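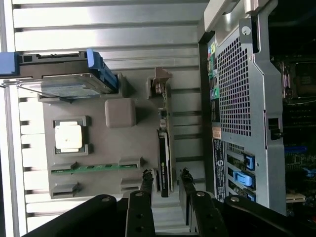

Tivness teardown cell: progress report for December

Hi Lai-ching,

You asked for the short version before the budget call, so I'll start with the bad part. We had a fault on the memory task this month, it cost us seven working days, and we are not all the way out of it. The rest of the project is in better shape than that sounds!

What went wrong

The arm was practicing its approach to the memory slots on a desktop workstation. On the 13th run of the afternoon it kept moving down after it should have stopped. The controller had lost its force reading and went on using the last good number, so as far as the software knew, the fingertips were touching nothing at all. Tamer Nassar was at the bench and hit the stop button. He was well clear of the arm, and the only injury was to a practice memory module (cracked, in the bin, not missed).

I wrote it up as a safety matter anyway, and Sze-wing Tseng signed off on that. An arm that pushes when it can't feel is a problem wherever the people happen to be standing.

What we found

Feng-yi Ho went through the logs and found two dropouts in the force signal before the bad one, both too short to trip the alarm. The cable from the sensor was clamped too tight at the wrist and the signal came and went when the wrist rolled. So that's one mechanical fault and one software fault, and I'm more annoyed about the second. Cables go bad. The controller should have noticed.

We swapped the cable, moved the clamp, and changed the Mevo controller so that a stale reading now stops the arm. Then we went back to approach runs over a board with its memory slots empty and no processor in the socket, which keeps the cost of a mistake down. 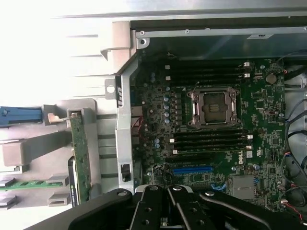
Where we are now

We've done 52 approach runs with the new settings and had no unplanned stops. I'd love to call it fixed, but all of those were at half speed, and the old fault liked fast wrist rolls. Chia-jung Huang is writing the full-speed test and wants to unplug the sensor on purpose in the middle of a move, which makes me nervous and is exactly the right thing to do.

Memory removal stays on hold until that test passes. Expansion card work is on hold too (same wrist, same cable).

What I need from you

Approval for a spare sensor cable set from Stameck, please, and your OK to push the memory milestone back by two weeks. Everything else on the Chung schedule can stay where it is. I'll send the test results as soon as Chia-jung has them.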